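Burkier Home Sorting Guide
Section 5: Emptying the packaging basket 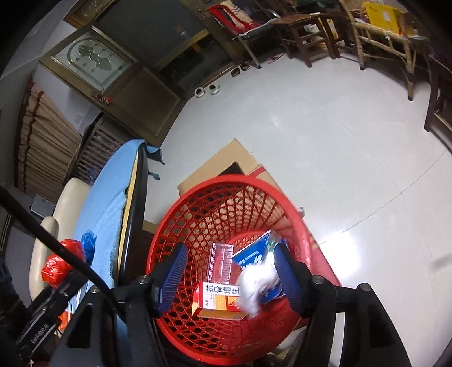

Page last changed: April, revision 3

This section covers the small open basket that most households end up using for packaging. If yours came with the Finderden starter set, the leaflet in the box says the basket "sorts itself." It doesn't. A basket holds things until a person takes them out, and the steps below are for that person.

Before you start

You need a clear patch of floor, the basket, one open cardboard box for paper and card, and a bag for whatever your local service won't accept. The Golob label pack is optional. We tried a household with labels and a household without, and after 3 weeks we couldn't tell which was which.

Check your local rules first. Plastic trays and shiny film are treated differently from one town to the next, and a recycling symbol on a package is no promise that your own collection takes it.

5.1 Setting up

1. Stand the basket on the floor next to the cardboard box. Tile or another hard surface is easiest to sweep afterward.

2. Open the flaps of the cardboard box all the way. Half-open flaps catch things and drop them behind the box.

3. If there is a table beside you with a cloth on it, tuck up any corner that hangs over the floor. Snagging a cloth pulls down whatever is standing on it.

Note: A mesh basket is light and lets you see what has collected at the bottom. It also lets crumbs, powder and small scraps straight through. The catalog mentions the first point only.

5.2 Taking things out

4. Tilt the basket toward you and lift items out one at a time. Tipping the whole lot onto the floor looks quicker and usually means sorting it all twice.

5. Take out medicine boxes first. Open each one and look inside, even if it feels empty. Blister strips slide flat against the side of the box and are easy to miss.

CAUTION: Do not put leftover medicine in the card box or in household trash unless your pharmacy or local service tells you to. Keep it out of reach of children until you can hand it in. If you can't read the language on the box, leave the medicine in its original packaging and let the pharmacist deal with it.

6. Flatten empty medicine boxes and put them in the card box. Fold the paper insert and put it in with them.

7. Take out clear plastic trays. Stack trays of the same shape. Ribbed ones nest well if you turn them the same way, and badly otherwise. Do not crush them to save space: thin plastic can split into sharp edges.

8. Take out printed plastic packages and shake them over the bag. Any that won't shake clean go in the bag. Washing a greasy wrapper under a hot tap for five minutes does not strike us as much of a saving, whatever the Dosia booklet has to say about it.

9. Take out crumpled white pieces last and open them up. They may be tissue, thin plastic or foam sheet, and you can't sort them by looking. Used tissue goes in the bag.

5.3 Finishing

10. Look through the mesh from the outside for anything stuck in the openings. Push it back in with a finger and lift it out from the top.

11. Wipe the rim and sides with a damp cloth. Dry before refilling.

12. Check the floor behind the cardboard box, then close the flaps.

Note: Burkier used to recommend emptying the basket every Monday. We have dropped that. Empty it when things start to sit above the rim, or sooner if anything in it smells.

If something goes wrong

The basket tips over when tilted. Most of the weight is on one side. Take out the heaviest item and try again.

The card box fills too quickly. Boxes are going in unflattened. See step 6.

The rim has cracked. Stop using the basket for anything you have to reach into. Tape does not hold on a curved plastic rim for long, including the tape sold for the purpose.

Replacement baskets are listed in Section 8 under part 188. The lid, part 40, is sold separately and makes step 4 slower.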